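Teaching Two Arms to Deal With a Pencil Case

Some people learn to drive a pair of robot arms by stacking blocks. I recommend stationery. A pencil case has a lid, a shallow tray and contents that roll, and it will find every weakness in your technique before lunch.

I'm assuming you have a two-arm setup with hand controllers and that somebody has already calibrated it. If the arms twitch when you pick up the controllers, stop reading and go fix that first. No demonstration was ever improved by a twitch.

Before you record

Write down the task in one sentence. "Put the markers in the case" sounds like a task until two operators do it, and then it's two tasks. Mine does the green one first, left arm, then the red-capped one, right arm. Ida Fuchs prefers to bring both in together, and her episodes are lovely to watch. They live in a separate folder from mine, and so should yours if you like it her way.

Clear the table of anything you don't want the policy to become fond of. Coffee cups are the classic.

Open the case with the lid at the back, away from you. Opening it is a different task, and I wish you luck with it.

The grip

Take each marker near the middle of the barrel. Close the fingers until they touch, then a hair more. Beginners squeeze as if the marker were trying to leave the country. A marker under that much pressure tends to pivot, and you'll spend the rest of the episode carrying a small propeller.

Lift, level, and wait for about one breath before you move sideways. The pause feels silly. It also gives you a clean place to trim if the rest goes badly. 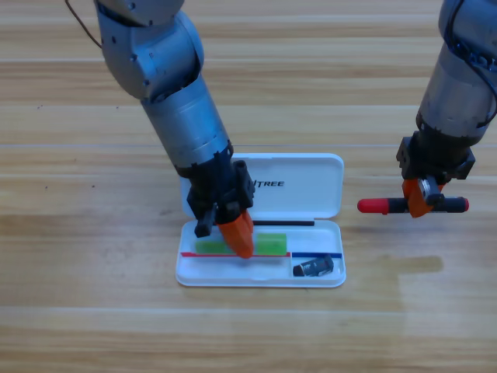 Both arms stay in the work area while the case sits open between them. 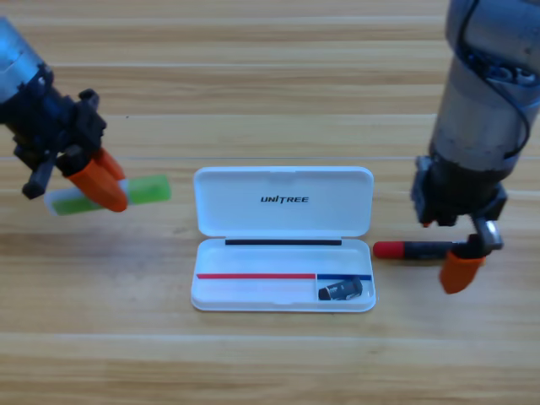
Keep your approach low and slow near the tray. The rim is the thing you'll hit, and you'll hit it with the fingertip you weren't looking at. If you nudge the case, carry on as long as it's still where the next move expects it. A small recovery is worth keeping. A long chase across the planks isn't, unless your project is about chasing.

Setting it down

Lower until the marker touches the tray, then open the fingers just enough to let go. Don't fling them wide. Wide fingers meet the rim on the way out and take the case along for company.

If the marker lands crooked, you may press it down with one fingertip. Press once. I have watched Lutz Albers pat a highlighter for most of a minute, and somewhere in our data there is still a policy that pats.

The arm that's waiting has a job too: hold still. Rest your elbow on something. Drift in the idle arm gets recorded as faithfully as everything else, and the model has no way of telling your intention from your shoulder.

Keeping count, keeping notes

Record in blocks of 44 and then get up. I used to insist that quality held up much longer than that, and then Trinidad Barroso played my late-afternoon episodes back to me at double speed. They looked like a man buttering toast on a boat.

After each block, do 2 things:

Delete the episodes you already know are bad. You do know.

Move the case a little before the next block. A thumb's width and a few degrees of turn will do. If it never moves, you've taught the robot an address.

Our first usable set had more than 2,000 episodes. You can get something promising with far fewer if they're consistent, so don't let the number put you off starting.

Swap operators now and then, and put the operator's name in the notes field. "Test" and "test new" are not names, whatever my own notes from August may suggest.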